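# Sukora arm — shop notebook, September

Second evening on the handover trials. The wrist camera is on its new mount and streaming, so I've stopped guessing from the side view.

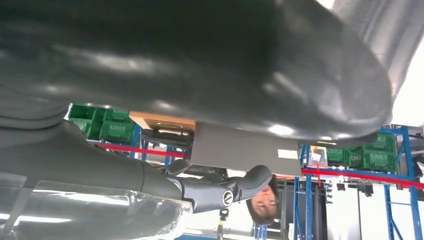
*Wrist view, hand on the grey board. Image not flipped yet, so floor at the top.*

The camera went on upside down to keep the cable clear of the wrist joint. I'd rather correct it in software than move the bracket again. Flip is one line in the Nundar config but it has to go in before the crop, otherwise the crop takes the wrong half. Lost most of an hour to that.

**Finger in view.** The near finger takes up a good part of the top of the picture and is well out of focus. The shell is shiny and throws white streaks, which the edge finder picks up as board edges. Two things to try:

- matt tape on the inside face of the finger
- mask that area out in software

Tape first. If it peels I'll do the mask.

**Grip.** Fingers curl over the edge and the thumb goes round the lower corner. I'd planned for the thumb flat on the face, but the corner hold looks all right and leaves the white label uncovered, so I'm keeping it. Saved as pose 12. The old pose 11 can be deleted once somebody has checked that the Tymoshchuk script doesn't call it.

Closing force is at 450 in the driver's own units. At 1000 the board bowed and the motor complained — don't go back there. Haven't tried anything lower with this board.

**Glare.** Clear plastic wrap under the forearm is giving nearly as much white as the finger. Needs to come off before the next set of runs. Same for the wooden box with the bar handle, it sits too close to the hand and I don't trust the return path with it there.

**Background.** The green crates on the blue racks are fine, the finder ignores them. The red beams are less good. They're long and straight, and one runs behind the forearm. Lowering the contrast setting to 79 got rid of most of the false lines, though the board edge went faint as well. A plain sheet hung over the rack would do it properly. There's an old dust sheet in the paint cupboard.

**People.** Anyone standing near the hand shows up in the wrist view, face and all. The Skuvov tracker locked on to a face twice tonight and dropped the board. Person class is now switched off for these trials. Turn it back on before anything runs at full speed — I've put a note on the switch box.

To do:

- [ ] flip before crop, commit it this time
- [ ] tape on finger
- [ ] clear wrap and box away from the arm
- [ ] try a lower closing force, same pose
- [ ] longer screws for the camera bracket, the present ones only catch a couple of threads

Stopped at 9.40 pm. Arm parked, supply off at the wall, log copied to the shared drive under "handover".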